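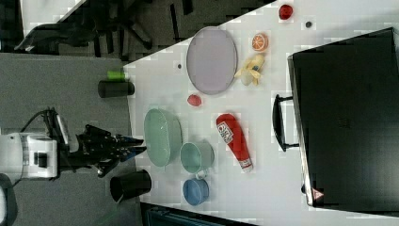
Play food is the general name for imitation groceries, most often fruit, made for children and for adults who need a banana that will still be yellow in March. It is usually sold apart from the dishes it ends up on, though the two are seldom stored separately for long.

Fruit dominates the trade. Apples, bananas and orange slices are the staples – the slice being preferred to the whole orange, which is easily taken for a ball and treated like one. The Prosamberg toy museum holds 3,132 pieces, of which almost 400 are apples. Its catalog lists 55 as bitten.

Cups and plates in play sets may be toy-sized or simply retired from a real kitchen. The maker Tramemik sold a 253-piece set with no cups at all, an omission its catalog described as "room to grow."

Vegetables are also made. Demand is modest, as it is for the originals.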